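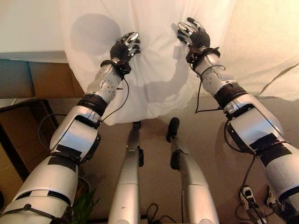 26 September 2020

Linen again. I put the two large white cloths through this morning at the longer setting, 1000 rpm, and ran the second spin I said last month I would stop bothering with. It adds 7 minutes and takes out enough water that the line sags less, so I will keep it. Detergent was the last of the Viltia powder. The scoop is marked in milliliters and the box gives the dose in grams, so I weighed one level scoop on the kitchen scale and wrote the result on the lid, where it should have been all along.

Hem direction matters more than I assumed. The older cloth has its weave running lengthwise, and if it is hung by the short edge it comes off the line longer on one side than the other. Hung by the long edge it stays closer to square. I tested this by laying it on the floor tiles afterward and checking the corners against the grout. One corner was still out by a little. I pulled it on the diagonal, left it flat, and it settled most of the way.

Clips: the Broltard ones leave a dent at the grip that has to be ironed out. The plain wooden pegs leave less of a mark but slip on a thick hem. For now, pegs on the thin cloth and clips on the thick one, placed on the hem itself and no lower. Anything clipped below the hem shows when the cloth is used as a drape.

Rodrigo Magalhães wrote back about the shrinkage. His figure for washed linen is higher than mine, but he measures before the first wash and I only started after it, so the two are not comparable. I will mark the next piece before it goes in. A thread knot in each corner, 1000 mm apart, then measure again after each wash. He suggests pencil. Pencil washes out, at least the kind I have.

Ironing took most of the afternoon. Notes for next time:

Iron while the cloth is still slightly damp. The last third had dried by the time I reached it and needed the spray bottle, and the spray left rings until I went over them twice.

Start from the middle and work to the edges. I started at one hem and ended up with a ripple at the other.

Do not stack the finished cloth on the chair. It picked up a crease from the chair back and I had to do that section again.

Folding is still the weak point. In half lengthwise, in half again, then rolled on the cardboard tube from the Arruda delivery. The tube is 100 cm and the folded cloth fits on it with room at both ends. Rolling leaves soft curves that drop out after a day of hanging — folding leaves hard lines that do not. The tube should have a layer of clean paper on it first. The bare cardboard shed some brown dust on the inner turn, which brushed off.

The Paltier shelf in the closet is too shallow for the tube to lie across it. Stood it upright in the corner behind the door, cloth end loosely tied with cotton tape.

Still to do: replace the powder, look at the loose hook at the window end of the line, and move the wall hook for the thick cloth up by a hand's width. At its current height the bottom hem touches the floor. The hook can wait until October.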